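Fees on everyday accounts: what to check before the end of the year

August 3, 2018

Plenty of readers wrote in after our last issue about bank fees, and most of the letters were about the ordinary transaction account. This month's item looks at monthly account fees, how the waivers work and what to do if you have been charged when you didn't expect to be. 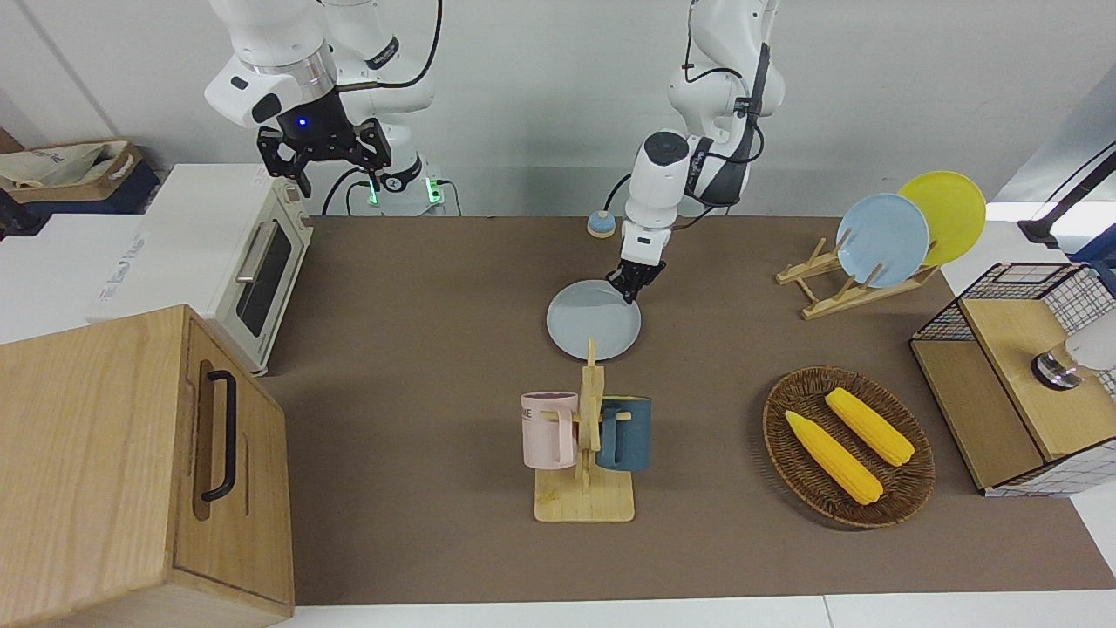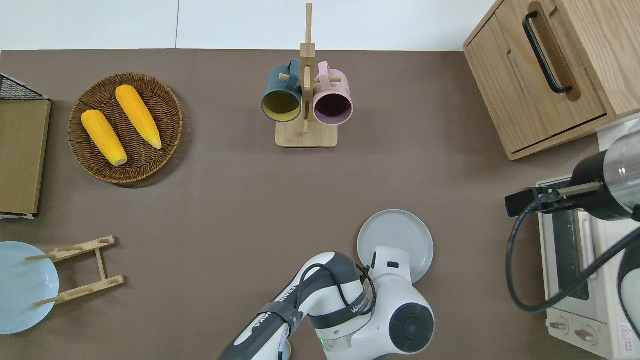
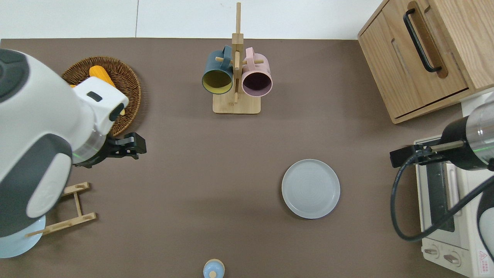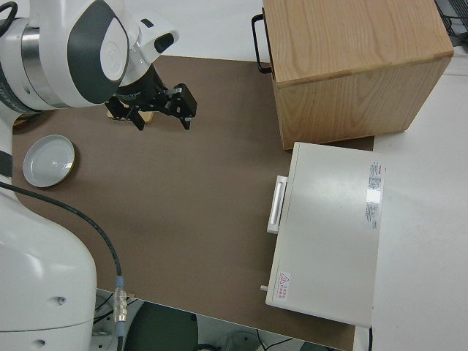

PERSONAL FINANCE > EVERYDAY BANKING

Most people opened their main bank account years ago and haven't looked at the terms since. The account may have been free at the time. It may have been a student account, or one that came with a home loan that has now been paid out. When the conditions change, the bank sends a notice, usually by email or tucked into a statement, and the fee begins on the date given.

The fees themselves are small enough to miss. A charge of a few dollars at the end of the month sits among the groceries and the power bill and doesn't stand out. Over several years it adds up to a decent sum, and if you have a second account you hardly use, you could be paying it twice.

How the waivers work

Many accounts with a monthly fee will drop it if you meet a condition. The two most common are a minimum deposit each month and a minimum balance.

A deposit condition usually asks for a set amount, say $1000, to be paid in during the calendar month. Check whether transfers from your own accounts at the same bank count. With many accounts they don't. Check too whether the amount has to arrive in one payment or can be made up of several. People who work casual hours are often caught by this one, as they may clear the figure easily in one month and fall short in the next.

A balance condition asks you to keep a set amount in the account. Some banks look at the lowest balance on any day and others look at the average. If it is the lowest balance, one day under the line is enough to bring the fee on, even if your pay goes in the next morning.

Pay cycles can also cause trouble. Peiyu Tang wrote to us about her account, which needed a deposit by the last day of the month. Her employer moved its pay run back by 2 days and her pay landed on the first of the following month. She was charged the fee, and then charged again when the same thing happened later in the year. She rang the bank and both fees were refunded, but she had to ask.

Asking for a refund

If you have been charged and think you shouldn't have been, ring or send a secure message and say which month it was and what you were charged. Have the statement in front of you. Banks will often refund a fee or two for a long-standing customer, even where the charge was correct under the terms. They are less likely to do it repeatedly, so it makes sense to ask at the same time whether there is an account without a monthly fee that you could move to.

Nilmini Dewan, who answers the letters for this newsletter, went back through her own statements while we were putting this item together. She found nearly $140 in fees on an old account she had kept open for one direct debit. She has since moved the debit and closed the account.

Before you switch

Moving to a different account at the same bank is normally simple and you may be able to keep your account number. Moving to another bank takes more care. Make a list of everything that comes out automatically - insurance, phone, rates, gym, subscriptions - and go back a full 12 months so that you catch the yearly ones. Leave some money in the old account until you are sure they have all moved across. We suggest $200 for most households, but look at the size of your own bills.

Tell your employer early, as payroll changes can miss a cycle. If you receive a government payment or a tax refund, update those details separately.

Close the old account in writing and keep the reply. An account left open with nothing in it can still be charged a fee and go into the red.

Our December issue will cover fees on cards used overseas. If you have had a charge you couldn't explain after a trip, write in with the details and leave out your card number.

Contact the newsletter desk | Unsubscribe | © 2018 Fluren Money Newsletter | Back to top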